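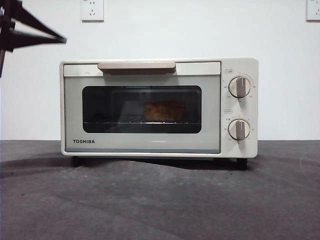
Westerberg asks households to think twice before buying another worktop oven

Press release, Westerberg press desk
July

Westerberg, the kitchen advice service, today publishes its guide to small ovens for small kitchens. It is shorter than many readers will expect, and a good deal less excited than the adverts.

The service read through 2,221 letters and online comments from people who own a toaster oven or were thinking of getting one. Much of the post was cheerful. A fair amount came from people whose oven had gone into a cupboard within 90 days and stayed there.

"We keep hearing that a little oven will change the way a household eats," said a spokesperson for Westerberg. "Perhaps it will. We would like to see the household first. If you make two slices of toast in the morning and a roast at the weekend, you already own the things you need."

The guide has no quarrel with the appliance itself. A plain model with a glass door, a wire rack and two round knobs will brown a slice of bread or warm a pastry, and you can look in at it while it does. Westerberg is less sure about the claims that tend to come along with it: that it replaces the main oven, that it pays for itself, that it takes up no room. It takes up the room of a bread bin, and the bread bin then has to go somewhere.

Readers are advised to measure the worktop before they shop, and to measure again with the door open. A door with a bar handle across the top needs clear space in front, and the maker's instructions will say how much to leave at the back and sides. Cloths, tea towels and paper should be kept well away whenever the oven is in use.

On controls, the guide comes down on the side of the dial. Several letters complained of ovens with a long list of programmes, most of them never tried. One knob for heat and one for time was enough for nearly everyone who wrote in, though some found the small print round the dials hard to read, and a few had marked their usual setting with a dot of nail varnish.

Colour gets a single paragraph. Cream and white ovens look well in a pale kitchen and show every splash of tomato. Westerberg makes no recommendation.

The guide also looks at two products sold to go with small ovens. The Flosska crumb mat was easy to wash but had to be trimmed with scissors to fit. The Grulano stacking rack promises to double the cooking space, a claim the service would treat with caution, as the food on the upper level browned well ahead of the food below.

A first printing of 3,000 copies will be available free of charge, with 2,000 of them set aside for libraries and advice centres in the Lokov area. Anyone else may write in for a copy while they last. Westerberg takes no payment from makers or shops for its guides.

Contact: Westerberg press desk, Lokov | © Westerberg. All rights reserved. | Back to top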